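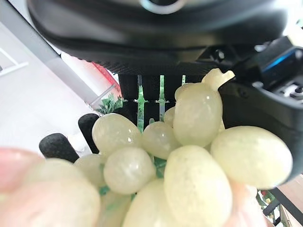
# Stone grapes: jade, serpentine, onyx or glass?

**Forum: Decorative Objects > Stone and Mineral > Identification**

---

**hatmont_attic** wrote:

Picked up a bunch of stone grapes in a box lot last week and I'd like to know what they are before I decide whether to restring them. Pale yellow-green, you can see a little way into them, kind of waxy on the surface. The sizes are all over the place. The listing said "jade grapes, vintage." I paid $45 for the whole box, and the rest of it was brass candlesticks I'll probably sell.

The wire is stiff and a couple of the stems are loose. No leaves on mine, though there are some bent stubs where leaves might have been.

Dayana

---

**pringle_f** wrote:

Almost everything sold as jade grapes is serpentine. It gets called "new jade" by sellers, and it has exactly that pale, slightly milky look. Try a steel needle on the underside of one where it won't show. Real nephrite won't scratch. Serpentine often will.

---

**cowie_lapidary** wrote:

I'd go with serpentine too, but please don't start with the needle. Feel the weight and temperature first. Stone feels cold against your cheek and takes a while to warm up. Glass warms faster and resin hardly feels cold at all.

Then look at the drill holes with a loupe. Glass chips around the hole in little shell shapes. Stone looks more sugary or dull in there.

---

**nuvex77** wrote:

Could be onyx. The banded kind from Mexico or Pakistan, which is really calcite. There was a ton of onyx fruit sold in the 60s and 70s, and my aunt had a bowl of it on top of the TV. Pale green with cream patches is pretty typical.

---

**pringle_f** wrote:

Onyx fruit usually has stripes or cloudy layers. The big one on the right is a bit mottled, green and cream, but I don't see any bands. And the grapes in the onyx bunches I've handled were mostly round. These are more egg-shaped.

---

**nuvex77** wrote:

Plenty of calcite has no bands at all, especially in pieces this small. You can't rule it out from one photo.

---

**hatmont_attic** wrote:

Did the cheek test. Definitely cold, and heavy for the size. I don't own a loupe, but with a magnifying glass the holes look dull and a little rough. No shell chips that I can find.

What about the small knobby one up at the top? It's nearly white compared to the others. Is that a replacement?

---

**cowie_lapidary** wrote:

Good, so stone is likely. I wouldn't assume the knobby one is a replacement. These were made from offcuts and nobody was matching them very carefully. Check whether its wire and tape are the same as on the rest. If they are, I'd say it's been there from the start.

Fergus

---

**jardine_finlay** wrote:

You can settle calcite or serpentine with one drop of white vinegar. Scratch up a little powder near a drill hole, put the drop on that, and watch for bubbles. Calcite fizzes. Serpentine just sits there. Rinse and dry it right away, and keep the vinegar off the wire.

---

**pringle_f** wrote:

I really don't like telling people to put acid on things. If it is calcite you've etched the polish, and that spot will always be duller.

---

**jardine_finlay** wrote:

One drop, inside the hole end, under a stem. You suggested scratching it with a needle, which leaves a mark too.

---

**pringle_f** wrote:

Fair enough. I'd still do the needle first.

---

**hatmont_attic** wrote:

OK, did both, on the same grape, on the end that faces the stem. The needle left a faint line that I can feel with a fingernail. The vinegar did nothing. I watched it for a couple of minutes. The wire on the knobby one matches all the others, same brown tape.

So serpentine?

---

**cowie_lapidary** wrote:

That's what I'd put on a label. "Serpentine, sold as jade."

---

**nuvex77** wrote:

Vinegar is weak and the reaction can be slow in cold weather – I'm not fully convinced. But I'd take serpentine over jade.

---

**niven_c** wrote:

On restringing: use floral wire, 22 gauge or close to it, and new tape. Start with the smallest grapes at the tip and work up. Take a picture of the bunch from each side before you undo anything. I took one apart in October without doing that and it never sat right again. The long ones are the hard part – they lean out unless there's a rounder one on each side to hold them in.

Wash the grapes in lukewarm water and a little dish soap while they're off the wire. No soaking.

---

**hatmont_attic** wrote:

Thanks Callum. I'll only redo the three loose stems for now and leave the rest alone. Will post again if I find leaves that fit.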